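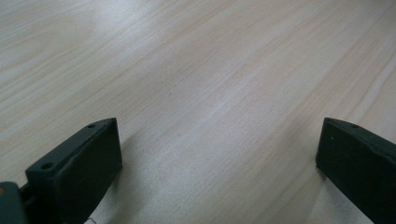
Pale Wood Tables, Ultetberg
Photos and notes by Nadhirah Santoso

Over the winter and spring I photographed tables with light wood tops in Ultetberg, mostly in workrooms, kitchens and the public library. I was looking for grain, so most of the gallery is close-up work. Light wood is harder to photograph than dark wood. The lines are close in color to the wood around them, and a ceiling light will wipe out a patch in the middle of the top if you stand in the wrong place. I left some of that glare in.

Some tops are solid and some are veneer. Where the owner knew which, I wrote it down. Captions follow the order of the gallery. Click any picture for the larger size.

Library, reading room
Long table by the windows, photographed at opening time. The finish is worn through in front of each chair, where people rest their forearms.

Library, reading room, detail
Same table, near the corner. The ring came from a flower pot and has been there longer than the present staff.

Library, children's corner
Low round table. The top was sanded and refinished once and will not take a second sanding, according to the man who did it.

Tedness workshop, packing bench
Tedness makes and repairs furniture on the north side of town. The bench top was a conference table before the shop bought it and cut it down. It is now 92 inches long.

Tedness workshop, offcuts
Veneer leaves stacked in the order they came off the log. You can follow one oval from sheet to sheet as it gets smaller. The shop keeps the leaves in order so that two neighbors can be opened like a book and matched down the center.

Tedness workshop, edge of a panel
Side view with the face veneer on top. The face is thin enough that the shop does all the final sanding by hand.

Tedness workshop, repair
A chip in the face, filled with a patch cut to a boat shape. A long narrow patch with pointed ends hides better than a square one, as long as its grain runs the same way. This one will be easy to find for a year or so until the new piece darkens.

Goh kitchen, breakfast table
The Goh family have eaten at this table for 53 years. It started out much paler. The underside of the leaf, which is kept in a closet, still has the original color.

Goh kitchen, leaf and table together
The leaf put in for the picture. The difference in color is about what you would expect from a leaf used only at holidays.

Goh kitchen, under the lamp
Taken in the evening with the hanging lamp on and everything else off. Warm light brings the tan lines forward. By day they nearly disappear.

Goh kitchen, knife marks
Someone cut bread straight on the table. The marks cross the grain, so they show from every side of the room.

School art room, Ultetberg
Paint in the grain, mainly blue. The teacher has the class scrub the tables with a soft brush in June and does not worry about what stays behind.

School art room, second table
A newer top with a harder finish. Most of the paint comes off with a damp cloth.

Povden office, meeting room
Povden moved into the old post office and ordered all of its tables at one time. The tops are veneer with straight grain, cut so that the lines run the length of the table. Photographed with the blinds closed.

Povden office, meeting room, blinds open
Same table ten minutes later. The window side goes cool and bluish and the far side stays yellow. I did not correct the color in either one.

Povden office, front desk
The curved front has its grain running up and down. The top runs left to right. The corner where they meet is covered with a strip of solid wood.

Bakery on the square, back table
Solid maple, scraped down at the end of each day. Years of scraping have left it a little hollow in the middle. Hold a ruler across it and light comes through underneath.

Bakery on the square, detail
Flour caught in the open joints between the boards. The baker brushes it out before closing.

My own desk
Veneer, bought used. The grain sweeps in wide loops at one end and straightens out toward the other, and I turned the desk around so the loops are on the side I look at.

My own desk, raking light
A flashlight laid nearly flat on the surface. Every dent shows up, including a row of small ones from writing on a single sheet of paper. I put a blotter down after seeing the picture.

Notes on the photographs
I used window light where I could and turned off the overhead lights if the owner did not mind. A piece of black cardboard held over the table cuts down most of the glare. For long straight grain I like to have the lines cross the picture at a slant. Straight up and down looks like wallpaper.

Nothing was polished before I took pictures. A few tops were wiped with a dry cloth.

Prints
Small prints of the Tedness and library pictures are for sale at the library front desk. The Goh kitchen pictures are not for sale, at the family's request. If you have a light wood table in or near Ultetberg and would like it added, leave your name at the same desk. I am most interested in tops that have been in daily use for a long time, and I can come in the morning or late afternoon.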